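Kitchens & Baths > Countertops and Surfaces

Is yearly granite sealing a racket?

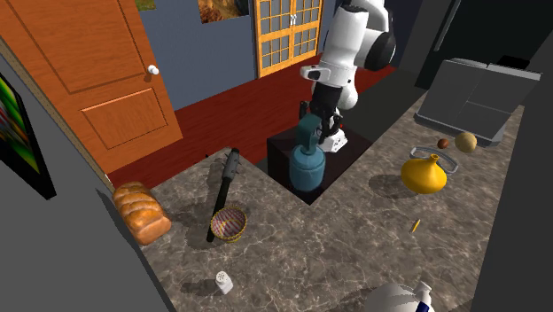
gritandgrout wrote:
Got a mailer from Prerham, the outfit that put in our counters, saying we're "overdue" for annual sealing. They want $250 for a kitchen with an L of counter and no island. The guy on the phone told me unsealed granite "harbors bacteria" and will stain if I look at it wrong. I did the water drop test on Saturday and the drops sat there for 30 minutes without darkening the stone. So what am I paying for?

Tichy_fan wrote:
You're paying for the mailer. Do the drop test near the sink and next to the stove, where the sealer wears first. If both pass, throw the letter out.

mdlevel wrote:
Going to disagree a little. Depends on the stone. Our old place had a light gray granite that drank up olive oil in one evening, and the ring never came out. A dense black one can go its whole life without sealer. "Granite" on an invoice covers a lot of rocks.

gritandgrout wrote:
Fair, but then why does every customer get the same letter on the same schedule? They never asked what stone I have.

Amirhossein Shahbazi wrote:
I fabricated counters for years and I'll defend the trade halfway. Some shops send the yearly reminder so they don't get blamed for stains later. The bacteria line is a sales pitch, though. Wash your counter with dish soap and stop worrying. For sealing, a can of Grisach penetrating sealer and an old T-shirt will do it. Wipe it on, follow the wait time on the can, buff off every bit of the extra. The haze people complain about is leftover sealer they let dry.

kurna_kate wrote:
I paid for the pro service two years running and I'm glad I did. The counters look much better after.

Tichy_fan wrote:
Better how? A penetrating sealer isn't supposed to change the look. Sounds like they cleaned and polished it, and you could get that from a decent cleaner.

kurna_kate wrote:
Maybe so. I still don't want to spend my weekend buffing stone.

mdlevel wrote:
That's a perfectly good reason to hire somebody. Just don't let them sell you the "15-year" upgrade. Read the warranty – ours covered food stains only if we used their cleaner, kept every receipt and reported the stain within 30 days.

gritandgrout wrote:
Funny, the upgrade was the next thing he pitched. $1,783, "lifetime peace of mind." I asked what was in it and he said it was proprietary.

Amirhossein Shahbazi wrote:
Ask for the safety data sheet. If he won't send one, you have your answer.

gritandgrout wrote:
Asked. He's "checking with the office." Meanwhile I put oil on a leftover piece of the slab out in the garage. Will post if it darkens.

mdlevel wrote:
Leave it overnight. Oil is slower than water, and I wouldn't trust a short test either way.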